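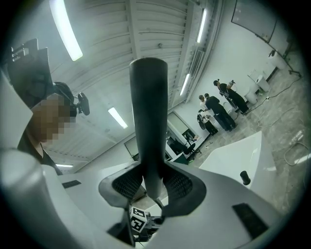 ## 4. Setting up a hand-held gripper station

This section covers the hand-held gripper and the head-mounted rig used at the Badby site to record packing and sorting tasks for the Distard cell. It replaces the loose sheets kept at each station. Read section 3 (charging and storage) first.

Operators who used to work the line full time now split the shift. Part of it is spent on the line and part of it showing tasks with the gripper, which the Distard arms are later trained on. Time spent recording is paid at the same rate as line work and counts toward the same breaks.

### 4.1 Before you start

1. Check the roster. Recording blocks are 45 minutes long, and no one does more than 2 blocks in a row.
2. Collect one gripper and one head rig from the same numbered slot. They are paired. Mixing slots gives a recording that can't be used.
3. Wipe the head rig padding and the gripper body with the supplied cloths. Don't spray cleaner on the marker block or the mesh grilles.
4. Run your cables along the wall and tape them down wherever people walk.

**Caution:** Loops of cable on the floor are a trip hazard, and you can't see your feet well with the rig on. Do not start a block until the floor on your side is clear.

### 4.2 Fitting the head rig

1. Loosen the rear dial before you put the rig on.
2. Seat the front panel above the eyebrows, then tighten the dial until the rig stays put when you nod.
3. Check that the side camera at ear level points outward and that no hair is hanging over it. Tie long hair back.
4. Turn your head slowly to each side. If the bracket moves, hand the rig to the shift lead. Don't bend it back yourself.

**Note:** The rig can be worn over most prescription glasses. If it gives you a headache, stop and say so. You will be put back on line work for the rest of the shift with no mark against your record.

### 4.3 Checking the gripper

1. Hold the gripper level and look at the square black-and-white marker. The whole pattern must be clean and undamaged.
2. Open and close the gripper five times. The linkage should move freely, with no clicking.
3. Check that the finger is firm in its housing. A finger that rocks needs a new seat (part 259).
4. Hold the gripper at chest height until the Kiani screen shows your slot number in green.

If the number stays grey, move away from the lights overhead and try again. Glare on the marker is the usual trouble under tube lighting.

### 4.4 Recording a task

1. Stand or kneel where the task is laid out. Floor tasks and table tasks are recorded separately.
2. Press start on the Kiani screen and wait for the tone.
3. Do the task at your normal working speed. Slowing down for the camera makes the recording less useful.
4. If you drop something, pick it up and carry on. Keep the recording.
5. Return the gripper to chest height and wait for the second tone.

A full set is 200 recordings, shared among everyone rostered to that task. There is no individual target, and supervisors have been told not to set one.

**Note:** Two or more operators can work close together, but keep an arm's length between grippers. Crossed markers are the second most common reason for a rejected file.

### 4.5 What is kept, and who sees it

- Faces are pixelated before files leave the site.
- Sound is not recorded.
- Files go to Granineo for training the arms. They are not used for performance reviews, timekeeping or discipline.
- You can ask for a block to be deleted up to the end of your next shift. Use the blue form at the office counter.

### 4.6 Changes to your job

The first two Distard arms are due on the carton line in September. They will take the lifting from the bottom rack and the repeat picks at the far end. Line staff keep loading, checking and fault clearing. Positions affected are listed on the notice board by job title, and retraining for fault clearing is offered to everyone on that list before outside hiring begins.

Questions about rosters go to the shift lead. Questions about hours or classification go to the site office, in writing if you want a written reply.

### 4.7 End of block

1. Stop the session on the Kiani screen.
2. Take the rig off with both hands, dial loosened.
3. Put both items back in their slot and plug in the gripper.
4. Write any fault on the slot card, with your initials.

Section revised Aug 27, 2020. Discard earlier copies.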